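Oranuch Thaweesak: «El río Paisan no se recupera plantando árboles y marchándose»

Oranuch Thaweesak dirige desde hace tres años el programa de restauración de riberas de Gurkurdale, que financia la empresa de suministro de agua Hulside. La primera fase terminó en otoño, con 35 hectáreas de bosque de ribera replantadas a lo largo del río Paisan. La segunda empieza en mayo y llegará hasta Statcombe.

Nos atiende por videollamada desde su casa, donde trabaja desde la primavera pasada. Dice que echa de menos el campo y que ahora baja al río dos veces por semana, casi siempre para revisar los sensores de nivel.

El proyecto partió de un encargo bastante limitado. Hulside quería reducir los sedimentos que llegaban a la toma de agua y pidió un estudio de erosión. «Nos pidieron un informe y les entregamos el informe con una propuesta detrás», explica Thaweesak. «Las orillas se deshacían en los tramos donde se habían cortado los alisos. Se podía dragar cada dos años o se podía volver a plantar.»

La empresa aceptó pagar un tramo de prueba. De los resultados se encarga Lertchai Nilsuwan, hidrólogo del equipo, que mantiene una red de 203 puntos de muestreo entre la cabecera y el puente viejo. Nilsuwan se suma a la conversación a media mañana y pide prudencia con los datos. «Tenemos menos turbidez en verano, eso está medido. En invierno la serie es corta y hemos tenido una sola crecida importante. Yo no firmaría todavía ninguna conclusión sobre las crecidas.»

Una parte del presupuesto se fue en cercados. El ganado bajaba a beber por donde siempre y pisaba los plantones. Hubo que hablar finca por finca e instalar abrevaderos a cierta distancia de la orilla. De los propietarios consultados, cinco se negaron al principio. Tres han firmado después y con los otros dos se sigue hablando.

«Entiendo que desconfíen», dice Thaweesak. «Les quitas una franja de pasto y les prometes algo que van a ver dentro de diez años. Lo que funcionó fue pagar el abrevadero antes de poner la valla.»

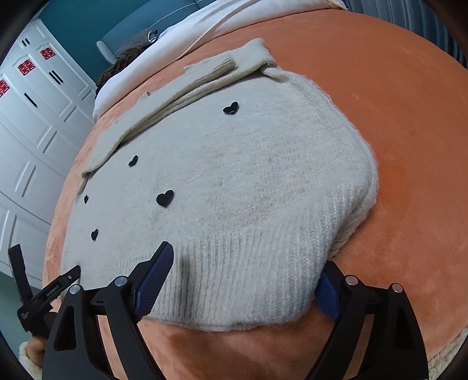

La segunda fase

El tramo nuevo es más difícil. Cerca de Statcombe el cauce está encajado entre muros de piedra y en algunos puntos no queda suelo donde plantar. El equipo prevé retirar dos de esos muros y rebajar la orilla, una obra que necesita permiso. La solicitud se presentó con 181 páginas de anexos y sigue en trámite.

Preguntada por la posible falta de independencia de un programa pagado por una empresa de aguas, Thaweesak responde que los datos se publican completos, incluidos los malos. «En el segundo año perdimos casi todos los sauces de la margen izquierda por un hongo. Está en la memoria, con fotos y con lo que costó.»

Nilsuwan añade que el contrato de seguimiento se firmó aparte del de plantación y que no depende de los resultados.

Si el permiso llega a tiempo, los trabajos en los muros se harán en verano, con el río bajo. Si no llega, se empezará por los cercados y la plantación de la zona alta, que ya tiene autorización.

Entrevista publicada el 21 ene 2021.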